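Informe de avance a Grolament — Programa de digitalización del archivo catastral de Llanos
Periodo: marzo a mayo
Responsable: Nidia Ticona

1. Estado general

El inventario de la serie de deslindes quedó cerrado en abril con 1.398 expedientes. De ellos, 955 tienen ficha descriptiva validada. El resto sigue en revisión por discrepancias entre el número de predio y el folio de inscripción.

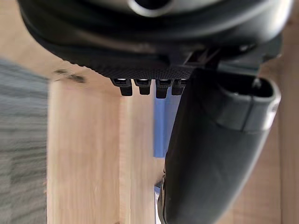
La validación se hace contra el registro de Fuleck, versión de marzo. Cuando el folio no coincide, el expediente pasa a Cristian Giraldo para cotejo manual con los planos.

2. Incidencias

Se detectaron 33 expedientes con foliación duplicada. Cinco carecen de plano y se han marcado como incompletos — la decisión sobre su descarte corresponde al comité técnico.
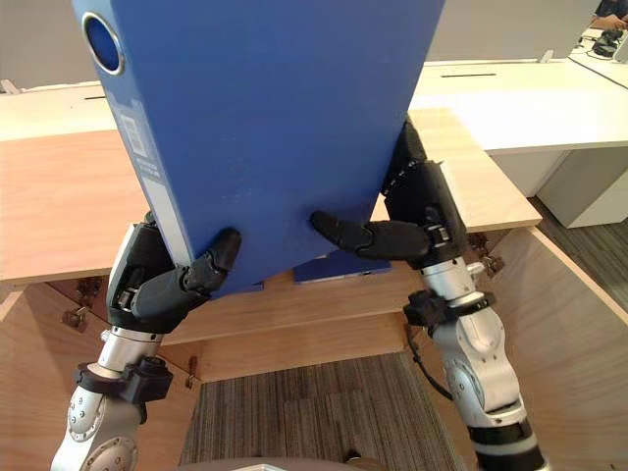

El contrato con Veltetti para la migración de metadatos se firmó con dos semanas de retraso. La carga de prueba pasa a junio, sin efecto sobre el presupuesto aprobado.

3. Próximo periodo

Cierre del cotejo manual, carga de prueba y entrega del esquema de metadatos. Se solicita a Grolament confirmar el formato del informe financiero antes de la carga.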